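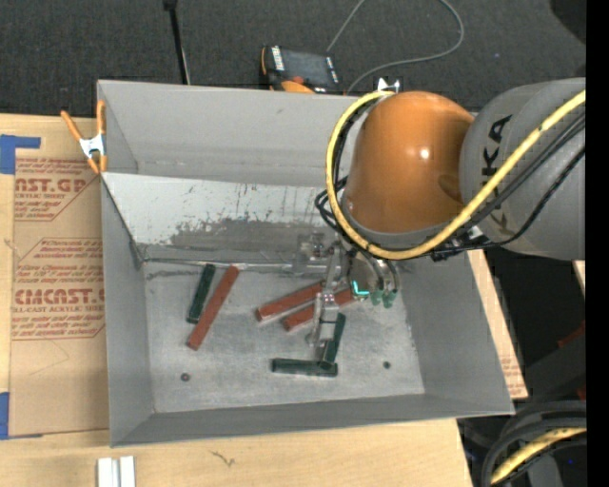 Week 6. Can it do the chores yet?

Short answer for those leaving early: some of them, in a bin. The bin is where most of this week's reading lives, and it deserves more respect than it gets. A person tidying a drawer picks things out without looking. A machine has to decide which thing, from which side, and whether the fingers will fit between it and its neighbor. Take the blocks, three reddish-brown and three dark green, all much the same shape. Two of the brown ones lie side by side, nearly parallel, and two of the green ones meet in an L. Before you say "easy," work out where you would put the stiff metal fingers, and what else you would bump on the way in. Then add the sloped walls.

Now swap the blocks for socks. This is the point at which the brochures change the subject.

Terms you need for the quiz sheet
Pick: getting hold of one thing and only that thing.
Clutter: other things.
Cycle time: how long one pick takes, start to start. Ask whether failed picks are counted. They often aren't.
Intervention: a person walks over and fixes it. Also called "supervised autonomy" if the person is on salary.

Case 1: Hustano (shop floor)
Sorting machined parts out of bins. The report gives 3,671 picks and a success rate of 63 percent on mixed parts, close to 100 when each bin held one kind of part. Read the appendix before you quote either figure. A retry that worked on the third go is logged as a success.

Case 2: Wasura (kitchen)
Unloading a dishwasher. The machine takes 60 minutes and does not do the silverware. I own a teenager with similar numbers - cheaper to run, though not by much.

For next time
Read the Avonitz paper, sections 2 and 4. Skip 3 unless you like matrices.
Pick one chore you did this week and write out every grasp in it, one page at most. Making the bed is taken, I have read enough of those.
The Ruawai reading has moved to February.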